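December, notebook, morning, coffee in hand

Flora and I finally sat down with the mosquito trap counts from the Obura sites, and I'm so glad we did it together (two pairs of eyes, and she can read Kibet's handwriting, bless her). The sheets add up to 2922 females for the season, with 1226 of them from the traps nearest the rice plots. That's a bigger share than I'd have guessed back when we were picking locations!

Trap 27 is still bothering me. Its sheet has a long gap in the middle, and I don't want to call those nights zeros until Erasto tells me whether the battery was dead. Left the cells blank for now, colored yellow.
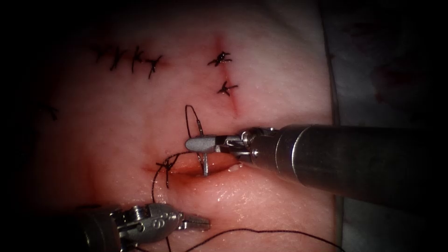 Practice pad, row of four black interrupted stitches at upper left.

Đạt has 891 heads and thoraces in tubes for the sporozoite ELISA, and he'd like to start plates after lunch. I asked him to run the old positive control next to the new one, at least on the first plate, so we can compare them before we commit the rest.

To do: write Erasto about 27, find the second box of plate sealers, and ask Tonantzin if she still wants the bloodfed ones kept separate. Flora has the freezer map.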